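4.2 What people keep by the sink

I had planned to begin with the cooker. Most of the writing on how households settle into a new kitchen begins there, and my first interview guide did too, with a whole page on hobs and ovens and a couple of lines at the end for washing up. By the third visit in Tollatton I had turned the guide upside down. People would answer my cooker questions politely and then drift over to the sink to tell me what was really bothering them!

The interviews I draw on here were done in May, in flats on the Debnath estate, all of them fitted out to the same plan (the wider survey of 900 tenants is dealt with in section 3). I asked each person to talk me through an ordinary evening, starting from the moment they came in with the shopping. I did not ask about the worktop at all in the first half hour, and I hardly ever had to, as it came up by itself. The word I heard most was 'landing'. Things land next to the sink: post, keys, a lunchbox that wants rinsing, the bag of potatoes that has no other home.

Pranab Bhattacharjee, who has written about shared kitchens in student houses, calls this stretch of worktop 'the porch', and I have borrowed the term because my tenants took to it straight away when I tried it on them. A porch is where you put things down before you have decided about them. It is also where other people's things get in your way. One woman told me she could put up with her brother's music and his late hours, but not with his mug standing on the left of the sink when the right was free – and she was quite serious about it. 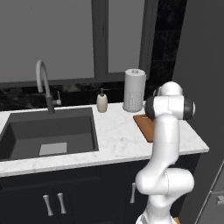 Figure 3. Kitchen with sink, worktop and paper towel holder (computer rendering).

Left and right mattered far more than I expected. In 70 of the interviews somebody named a clean side and a dirty side, and they nearly always did it with a wave of the hand before they found the words. Couples did not always wave in the same direction. Where they differed, I found it useful to ask which kitchen each of them had grown up in, and the answer was often a very exact one: a draining board under a window, a grandmother who dried from the left. I had not thought to put a question about grandmothers in the guide, so for the earlier visits I have nothing to compare with, and I'm sorry about that now.

Small objects did a good deal of the work of marking the sides. A dish brush, a folded cloth or a roll of paper towel could act as a sort of fence, and tenants would shift it back without breaking off their sentence if I had nudged it while making room for my notebook. Zerkov describes something similar with salt cellars on dining tables, though I think the sink is a touchier place, as the work there is dull and somebody has to do it every day. Nobody in his study seems to have fallen out over the salt.

I should say a word about the flats with Plamumier units, where the worktop is shallower. Tenants there still had a porch, but it had moved to the top of the washing machine or, in 2 cases, to an ironing board that was never put away. I had guessed that less room would mean stricter rules. The people I spoke to were, if anything, easier about it, and several laughed when I asked which side was the clean one. I come back to them in section 5, along with the question of who wipes the taps.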